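Chapter 6
When a Result Will Not Repeat

Every few years a finding gets famous before anyone has tried it a second time. It shows up in a magazine, then in a talk, then on the side of a vitamin bottle. By the time another group has done the work over and come up with nothing much, the bottle has been on the shelf for a while and stays there.

This chapter is about that gap. We will ask what people mean when they say a study has been "replicated," why they often mean different things, and how much comfort you should take from the word. My own answer is less comfort than most textbooks offer, this one's earlier edition included.

The Sirell Memory Study

Start with a case. The Sirell study gave 25 students a sweet drink before a word test and reported that they remembered more words than students given water. The write-up was clear and the graph was handsome. Readers liked it, and so did several school districts.

Aoife Breathnach, then teaching at Uvadbridge College, was not impressed. She asked three plain questions. Who picked the word list? Were the graders told which students had the sweet drink? How many other tests were given that day and left out of the paper? The authors answered the first question and passed over the other two.

Breathnach's group ran the study again with 322 students. The difference shrank until it could not be told apart from chance. Supporters of the first paper replied that her students were older and her drink was colder. Both points were true. Neither had been mentioned as important until the second result came in, and you should learn to notice that kind of timing.

Same Steps, Same Answer?

It is common to hear that the cure is stricter procedure: write down each step, fix the amounts, take the human hand out of it where you can. There is something to this. A measuring error that comes from a tired wrist is a real error.

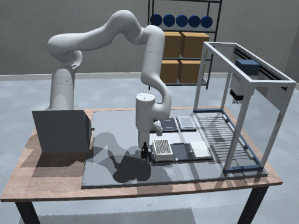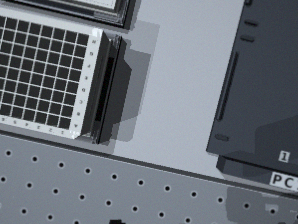 Computer-rendered views of a laboratory workspace.

What Steady Hands Cannot Fix

Suppose the amounts are perfect. The Sirell study would still have had a small group, a hand-picked word list, and an unknown number of missing tests. A badly chosen question can be answered the same way 400 times in a row, and the answer will be just as poor at the end.

So we need to keep two ideas apart. A measurement is repeatable when the same people using the same tools get close to the same number. A finding is replicated when other people, starting fresh, reach the same conclusion. The first is a fact about tools and habits. The second is a claim about the world, and it is much harder to earn.

Terms to know before Section 6.1
repeatability
replication
blind grading
selective reporting

Before you read on
Find a health claim on a package at home. Write down who made it, how many people were studied, and whether anyone else has checked. If the package does not say, write that down too. Keep your notes for the Drotent case in Section 6.3.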